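Re: [Stidgate lapidary list] Garnet pitting on the final polish

On Saturday Siu-ming Lui wrote:

> I have a parcel of red garnet from Noiphan, 196 carats of rough
> before sorting. The first two stones faceted fine up to the table.
> Then the table picked up small pits that I can't get out. I went
> from a 1200 lap straight to oxide. Is it the rough or is it me?
> Also, does anyone still orient garnet before dopping, or is that
> a waste of time?
>
> Siu-ming

Siu-ming,

Probably the jump in laps. I had the same thing on a batch I bought through Istow, and going back to a 3000 pre-polish took care of almost all of it. The pits were left over from the coarser lap and the oxide only made them shiny. Put a loupe on the table before you go to polish. If you can see pits at that stage, stay where you are.

Check your lap for contamination too. Bořivoj lost most of a week to one bit of 500 grit stuck in a tin lap. He scrubbed it with dish soap and a stiff brush and it was fine afterward.

On orientation, garnet is singly refractive, so there is no color direction to worry about the way there is with tourmaline. I orient for inclusions and yield and leave it at that. If the rough is very dark, keep the stones small and the pavilion shallow, but not so shallow that you get a window.

The rest of your parcel should be worth cutting. I would sort out anything with fractures first and tumble it. Sunee pays $50 for a bag of that for her beginners' class, if she still has room for more.

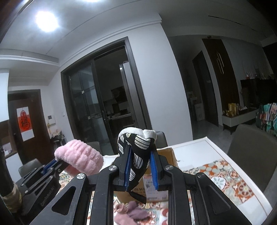

She also has my spare 3000 lap, so ask her for it when you drop the bag off. I don't need it back until May.

Lertchai Suwannarat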